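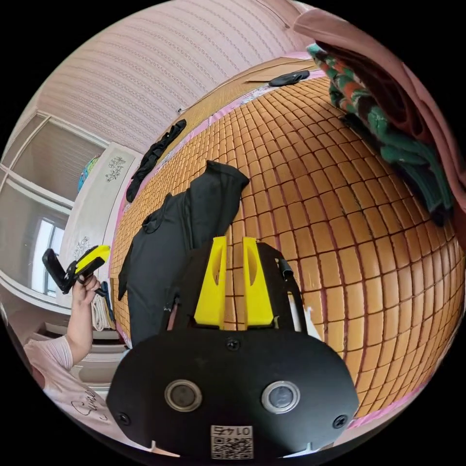
2 min read

The practical was at 8 in the morning, and by 6 she had stopped pretending to sleep.

She had the muscles of the forearm. She had most of the hand. What she did not have was the wrist, eight small bones in two rows that looked to her like gravel. The Evangelista manual gave them a single drawing and a rhyme, and she had learned the rhyme so well that she no longer knew which end it started from.

She sat on the floor with her back against the wall and pressed her thumb into the hollow at the base of the other thumb. Scaphoid. It hurt a little, as the book said it might.

Her mother called from the kitchen to ask if she wanted eggs.

"Lunate," she said.

"Is that a yes?"

She ate the eggs. The bus to Grundano took 20 minutes and she spent them on the feet by mistake.

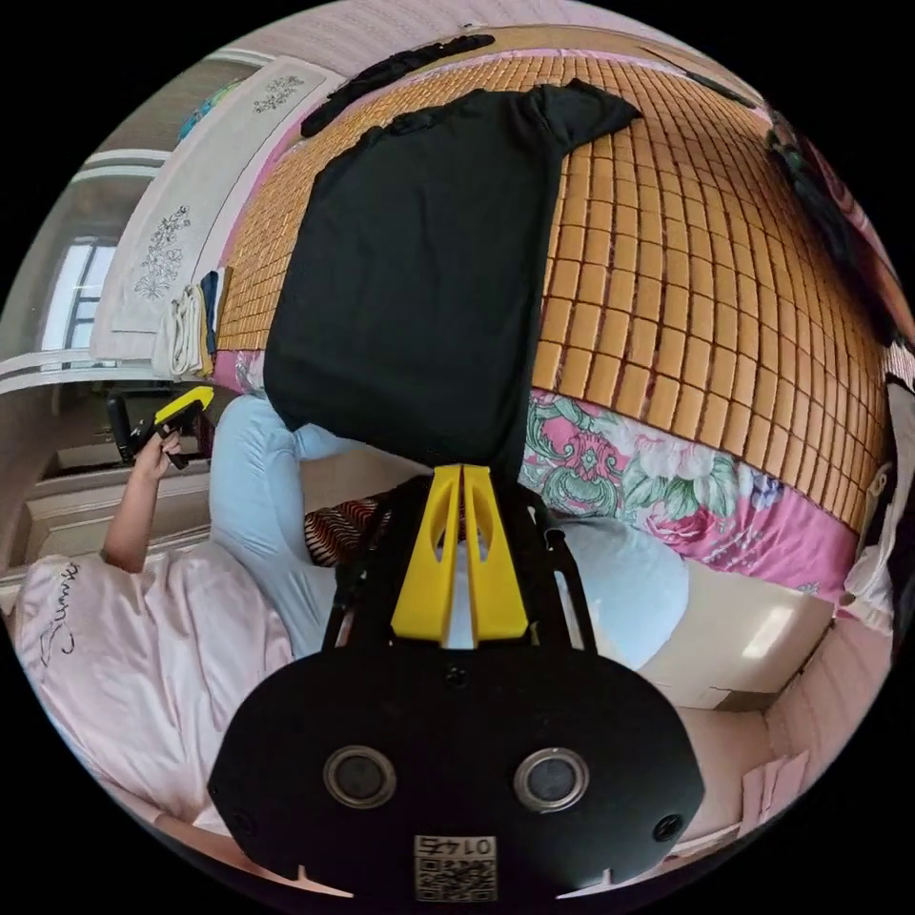 Morning, before the exam

The lab was in the basement and smelled of floor cleaner. Stations ran along both walls, each with a numbered pin and a card. You got 63 seconds at each one, an odd number the instructor had settled on years ago and never changed. When the bell rang you moved to the right.

The first pin was in a femur. The second was in a slide of cartilage, and she wrote "hyaline" and then worried about the spelling until the bell. At the fifth station somebody ahead of her had left a pencil on the tray, and she looked at the pencil for most of her time.

Then came the wrist. It was a plastic model, old and yellowed, with one bone glued back in crooked. The pin stood in the smallest one, on the little finger side. She laid her own hand flat next to the tray, palm up, and felt along the crease until she came to the bump.
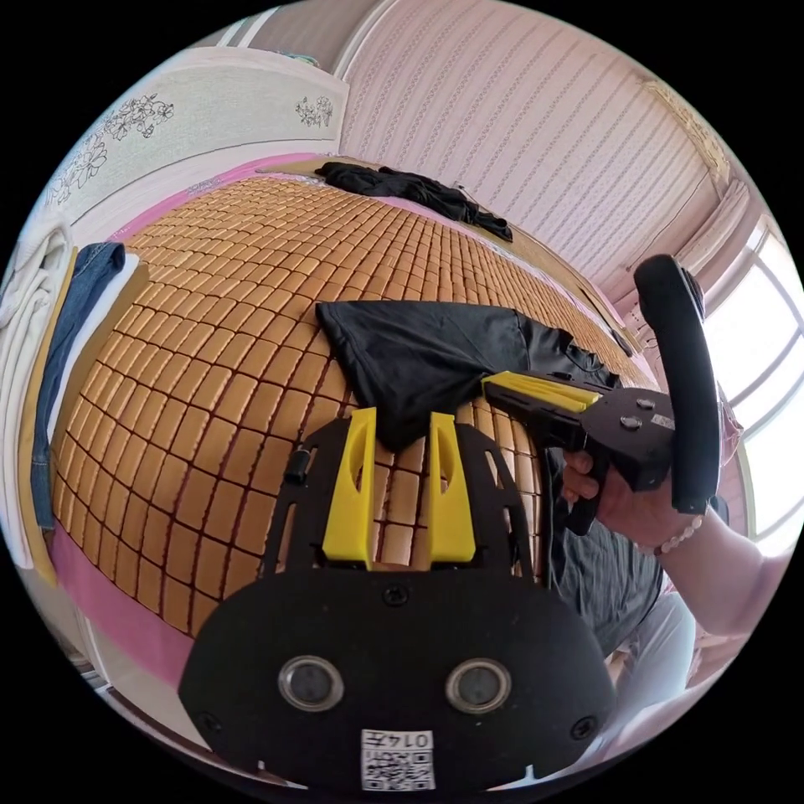

Pisiform. She wrote it down, and there were still seconds left, so she read the card again to be sure it was asking for the name and not the row.

Afterward she bought a coffee from the machine upstairs and drank it standing. Her manual was still in her bag. The bookstore would take it back if the cover was clean, and she checked the cover. There was a ring on it from a cup.

She kept it and caught the early bus home.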